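Grurneo Practice Cell: table, arm and sim file
Product code 597 | $279 for the sim file and setup sheet | Arm sold separately

I've been selling bits for the Grurneo cell for a while now, and the question I get most is still "how do I set the thing up so it stops drifting?" So I've put my own routine on the product page, where it's easy to find!

First up, level the tabletop before you bolt anything to it. I know, I know, everybody wants to get the arm on. But if the top has a lean you'll be chasing it in every single pick (I lost most of a December to this). Then the base goes on towards the back half, so there's plenty of room in front to work. Snug the bolts by hand, go round them in a cross pattern, then torque them up.

Next, load the Saltar sim file and run the cube pick in there first. Please don't skip it. It costs you nothing to crash a pretend gripper, and a real set of fingertips will set you back $315.

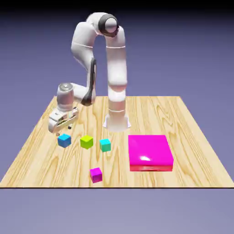
Cube pick in the sim: gripper low over the left side, four cubes out, big magenta box on the right.

When I check a new setup I bring the gripper down over the blue cube and stop short, then look at the gap under the fingertips. If it's off, I fix the tool offset and leave the joint zeros alone. Changing both at once is how you end up starting over, ask me how I know.

Looking after it is pretty simple. Wipe the fingertips with a dry cloth, check the base bolts every 17 hours of running, and give the wrist a gentle wiggle with the power off. Any play or clicking, stop using it and send me a note. Most times it's the Marikar coupling, and I keep those on the shelf in both colours.

What you get:
Saltar sim file with table, cubes and box already placed
Printed setup sheet with the bolt pattern
Offset worksheet (grab a pencil, you'll be rubbing things out)

Fits the standard Grurneo arm and parallel gripper. If you've got the older Foseck controller you'll need the adaptor cable too, so add it to your cart before you check out.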